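Driklow adds local recording to Kakus doorbell in firmware 2130

7/24/18

Driklow has begun rolling out firmware 2130 for the Kakus wired doorbell. The main change is local recording to a microSD card, which owners have been asking for since the product went on sale in January. The update also alters how motion zones are stored and fixes a chime fault affecting some older transformers.

Recording can be set to continuous or motion only. Cards must be formatted in the doorbell before first use, and any existing files will be erased. Once the card is full, the oldest clips are overwritten.
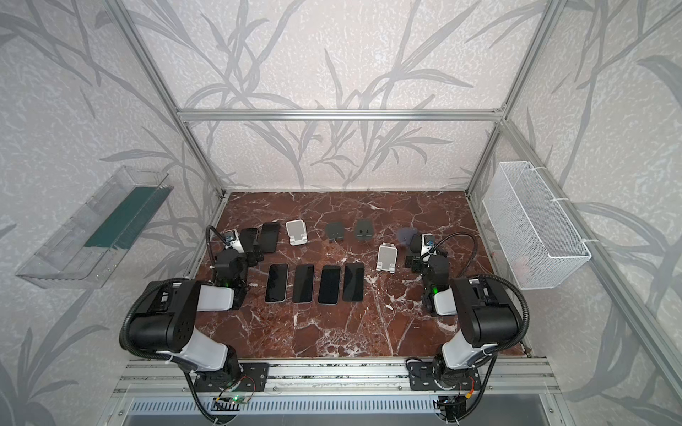
Clips saved to the card can be viewed in the phone app over the home network or through the existing remote login. They can't yet be exported in bulk. Driklow product manager Corinne Begay said bulk export is planned for a later release but would not give a date.

Motion zones are now held on the doorbell instead of the account server. Zones drawn under earlier firmware do not carry over and will need to be redrawn after the update. Each zone has its own sensitivity slider, and the colour of the zone outline can be changed in the app, which helps where the view includes a pale driveway or a light-coloured fence.

The chime fix applies to units wired to mechanical chimes. Under the previous firmware, some of these gave a faint buzz after the button was released. Owners who fitted the bypass resistor as a workaround should remove it before updating – with the resistor in place, the new firmware may report low supply voltage and turn off night vision.
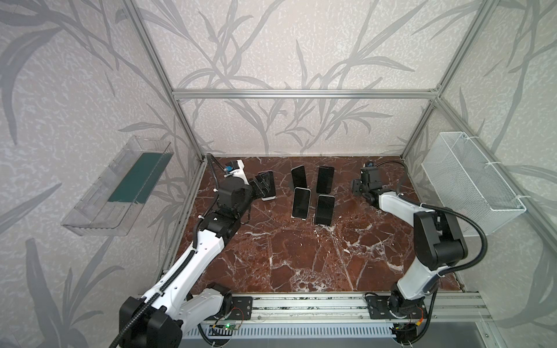 The download is 93 MB and is being released in stages. The first group is 400 households in the Jonddale test program, followed by all remaining owners if no serious faults are reported. The doorbell restarts twice during installation and does not record while it does so. It should not be switched off at the breaker until the status ring returns to solid white.

Loretta Quintanilla, who moderates the Kapoor home security forum and has been running the test build, reported one problem. On her unit the clip timeline was an hour out until the time zone was set again by hand. Driklow lists this as a known issue under item 44 in the release notes.

The battery model of the Kakus has no card slot and is not included in this release. Its next update is limited to security patches.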